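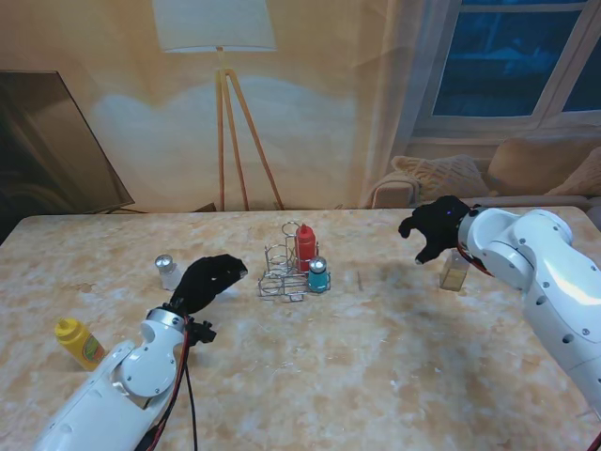 Papers > Student Projects in Automation > Two-Arm Caddy Loading in a One-Semester Course

7 min read

3. Task and Data Collection

3.1 Course setting

The task was developed in the second half of a one-semester laboratory course at Stadthorpe. Students enter the course with a programming prerequisite and no assumed background in control. By the seventh week each team has written a joint-space controller, calibrated a camera against the table, and replayed a recorded trajectory on one arm. The remaining weeks are given to a single manipulation task, chosen by the team and approved by the instructor. The team reported on in this paper, led by Sidra Zaidi, chose condiment caddy loading. Other teams that semester worked on cable routing and on folding, and their results are reported separately.

Caddy loading was selected for three properties. The target positions are defined by the object itself, so no fixture is needed. The items differ in height, diameter and surface, and a grasp tuned for one does not carry over to the next. Finally, a wire caddy is light and is easily displaced by contact during insertion, which gives the second arm a role in the task. In an earlier single-arm version the caddy moved during most failed insertions, and the team had considered fixing it to the table with putty. The two-arm version was adopted instead, at a cost of two weeks of additional work on collision checking.

3.2 Workspace

The workspace is shown in Figure 2. Two white arms reach onto a marble-patterned table, each ending in a black gloved hand. The caddy is a chrome wire frame with a tall looped handle and circular ring holders around its base. It is placed near the center of the table at the start of each episode, with its rotation drawn from a fixed list. The item set contains a red squeeze bottle with a pointed cap, a yellow mustard bottle, a teal-blue shaker, a clear glass salt shaker with a domed cap, and a small clear glass container.

Figure 2. Bimanual workspace for caddy loading, with a printed living room backdrop behind the table. The red bottle stands inside the caddy; the mustard bottle lies near the left edge of the table.

The table surface was kept mottled on purpose. On the plain gray surface used in the first weeks of the course, a simple color threshold was enough to segment every item except the glass ones, and teams that relied on it had difficulty when the surface was changed. The printed backdrop serves the same end. It places furniture-like edges and a bright lamp shape behind the items, and the detector must reject them. The backdrop was not changed during collection, and we make no claim about transfer to other rooms.

3.3 Items and placement

Start poses were generated by a script and laid out by hand from a printed sheet. Items could begin standing or lying down. A lying bottle must be grasped along its body and turned upright before insertion, and this was the most difficult case for the operators. Two of the three operators preferred to push the bottle toward the caddy first and regrasp it there. The third lifted it directly. Both strategies were kept in the data without labels, a decision we return to in Section 5.

Glass items were given their own protocol. Hand closing speed was limited, and the release height was capped at the height of the lowest ring. The limit was enforced in the controller and could not be overridden from the operator station. It lengthened the glass episodes noticeably and was unpopular with the operators.

3.4 Teleoperation and recording

Operators drove both arms from a shared station running Stater, the course control stack. Stater maps glove joint angles to hand joint targets and wrist pose to an arm target, and applies a workspace limit to each arm separately. The limits overlap above the caddy. Inside the overlap region the arm that entered second is slowed until the first has left or stopped. Joint states, commanded targets and images from a fixed camera were written to one log with a common clock. Early logs used two clocks and were discarded.

The final set contains 144 episodes. An episode was ended by the operator when the assigned items were in their rings, or by the controller on reaching 2,000 control steps. Episodes ended by the controller were kept and marked as failures. Episodes were also marked as failures if the caddy tipped, if an item left the table, or if an item rested on top of a ring without entering it. The last condition was judged from the log images by a team member who had not operated that episode. Disagreements were settled using the rule sheet by Trương, the teaching assistant for the section.

3.5 Baseline

The baseline policy was trained in Akomora, the training package supplied to all teams, with its default image encoder frozen. The policy receives the current image and joint state and predicts a short sequence of joint targets for both arms and hands. Training was stopped after 2,000 updates for every configuration, including those whose validation loss was still falling, so that all runs fit within the compute time assigned to one team. Hyperparameters were left at the package defaults except for the prediction length, which was shortened after the first trial because long sequences carried the hand past the handle of the caddy before a new image was read. Results for standing and lying starts are given separately in Section 4.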